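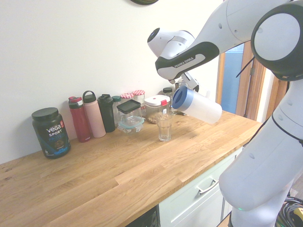 Who has to sign off before a robot arm handles food and drink containers in a shared kitchen?

The site's named safety lead signs off, in writing, after a risk assessment covering the arm, the gripper, the objects it will hold and the people who use the room.

CUNBRIDGE, August. Durneo has published a code of practice for robot arms working at kitchen counters. The code applies to fixed-base arms used in test kitchens, staff kitchens and home-style workspaces. It can be downloaded free of charge.

The document was drafted by Durneo with help from two partners, Zonow and Kozma, which run kitchen trials at their own sites. The drafting group reviewed 1380 trial records before settling on the final wording. It adds to the machinery safety rules a site already has to follow and does not replace them.

The main requirements are as follows.

Speed. The tool end of the arm may move no faster than 260 millimeters per second when a person is allowed in the room. Sites may set a lower limit.

Distance. People stay at least 400 millimeters from the reach of the arm during a pour. The line is marked on the floor with tape.

Liquids. Pours are practiced with an empty pitcher first. When liquid is used, a pitcher is filled to no more than 70 percent. Hot liquids are not covered by this edition and should not be poured under it.

Glassware. Drinking glasses may be used once the same motion has been run with a plastic cup. Broken glass means a full stop, and the arm is powered down before anyone cleans up.

Counter items. Bottles, jars and food containers may stay on the counter during a trial. Each one has to be included in the risk assessment, along with what happens if it is knocked over.

Cables. Power and signal cables are kept out of walkways and checked at the start of each shift.

Records. Every stop, spill or dropped object is written down the same day, with the name of the operator.

"Most of the sites we talked to had rules already, but they were in different places and some of them disagreed," said Natália Kováčik, who led the drafting at Durneo. "We wanted one short document that an operator can read before starting work. The part on liquids took the longest. We expect to change it again when we have more records."

Sites that adopt the code are asked to send their stop and spill records to Durneo every three months. Comments on the first edition are open to anyone and can be sent by email or mail. A second edition will cover mobile bases and hot liquids.

Search this site Enter keyword Go

0 comments 12 shares

Contact | Press office | Copyright Durneo. All rights reserved. | Back to top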